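Home | News | Business | Local | Archive
Search this site Go

Ellex to close Chin repair counter in October

Ellex will close its walk-in repair counter in Chin in October and move the work to its Drumis depot, the company said. The counter handled 496 jobs last year, most of them desktop computers and printers.

Nine staff are affected. Khairul Gunawan, operations manager, said three would transfer to Drumis and the remainder had been offered severance terms. Drop-off will continue at the Burix parcel office until 5 p.m.

Standard turnaround is set at 33 hours from receipt at the depot. Diagnostic fees are unchanged. Open warranty claims will be transferred under their existing job numbers. 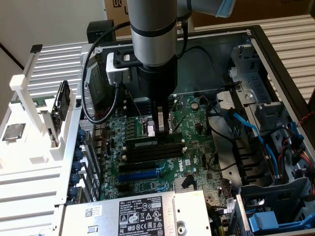

Customers with uncollected equipment must present a receipt before the counter closes, said Amirul Liem of the service desk.

Related
Burix parcel office extends hours
Drumis depot road work enters second phase
Printer recycling fees revised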